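Kinby Storage and Display Refit: Progress Report to the Wulik Fund

Prepared by Marius Nistor, project lead, Cistden
Reporting period ending June

1. Status

The refit of the Kinby hall is in its second stage. Stage one covered clearing the old fixed shelving, repairing the floor, and agreeing on the layout. Stage two covers the glass-fronted cabinets, the freestanding panels, and the trays that stand in front of them. Stage three, the labeling and the public opening, has not started and no money has been drawn against it.

Work is behind the plan on cabinets and ahead of it on panels. The net effect on the opening is a slip of 3 weeks, which was reported to the fund's office when it became clear and is included in the revised schedule already on file.

2. Floor

The gray floor coating was laid in two passes. The first pass cured unevenly along the north wall and was sanded back before the second. The contractor carried that cost under the original price. A load test was made with a filled pallet truck and left no marks that did not wipe off. The pale wood-toned strip under the cabinets was kept as a separate material so that a cabinet can be taken out later without cutting into the coating. The joint between the two has to be checked again after the heating season.

3. Panels and trays

The panels are freestanding, with a strut at the base. We looked at fixing them to the ceiling grid and decided against it – the grid is not rated for the load, and the hall manager wants to be able to change the layout between seasons. Most panels are white. Blue is used to mark the start of a section. Panel surfaces were specified in a plain finish that takes removable labels.

Each tray has a white edge and sits low enough for a seated visitor or a small child to see into it. The test fill uses wooden cube boxes and green bags, chosen for weight and size only. The final contents will come from the Kinby collection and will be placed in stage three. The test fill has already led to one change: the tray edge was first drawn lower, and bags slid over it when the tray was moved. The edge was raised and the problem did not come back in later trials.

4. Cabinets

The cabinets came from Vörös as flat parts and were put together on site. Frames are white. The doors carry a bar handle and a lock plate. We asked for a handle long enough to be used from a wheelchair, and the supplier offered one from its normal range at no added charge.

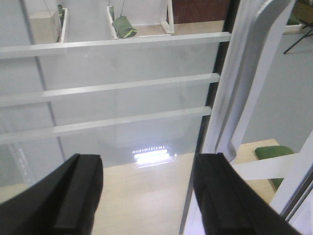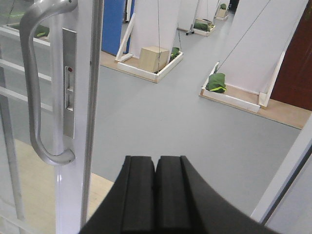

The main open item is door alignment. On part of the first delivery the hinge plates were drilled slightly out of line, so that the door met the frame at the top before it met it at the bottom. Vörös accepted the fault and sent replacement plates, and these have been fitted. The doors concerned are now opened and closed on a weekly check and the closing force is written down. If the readings hold through the next period the item will be closed.

The second open item is the locks. They work singly, but the keys supplied were not matched to the plan we sent, and at present the hall manager has to carry a full ring. A rekeyed set is on order. Until it arrives, nothing of value will be put in the cabinets.

Glare on the fronts was raised by the lighting consultant. Ceiling lights reflect in the panels from some standing points and make the shelves hard to read. Two remedies are under review: turning the fittings, or adding a diffuser. Turning the fittings costs only labor and will be tried first. Surface smudges are a cleaning matter and will be dealt with at handover.

5. Budget

The period's spending on small hardware (hinge plates, screws, shelf pins, floor glides) was 1,429, against an allowance of 2,000. The remaining 570 is held for the rekeyed locks, and the last unit is lost to rounding. No transfer between budget lines is requested. Carriage on the replacement plates was paid by the supplier and does not appear in our accounts.

6. Risks

Late keys would hold up the loading of the cabinets but not the panel work. If the diffuser turns out to be needed, it will have to be paid for from the contingency line, and a quote will be sent to the fund before any order is placed. Humidity in the hall has stayed inside the agreed range, though the readings cover the mild months only.

7. Next period

Fit the rekeyed locks. Complete the door checks. Turn the light fittings and record the result from the agreed standing points. Finish the remaining struts and confirm the tray positions with the hall manager. Send the draft label text to the fund for comment.

The next report will follow the same numbering so the two can be read side by side.

Comments (3)

hallkeys
Can the lock plan be posted with the next one? We had the same trouble with a rekeyed set at our place and it came down to the plan using door numbers and the supplier using frame numbers.

R. at the annex
Section 3, tray edge. What height did you end up with? The drawing I have is still the old one.

Marius Nistor
Revised drawing is in the shared folder under trays. Please discard the earlier one. The lock plan will go in as an appendix.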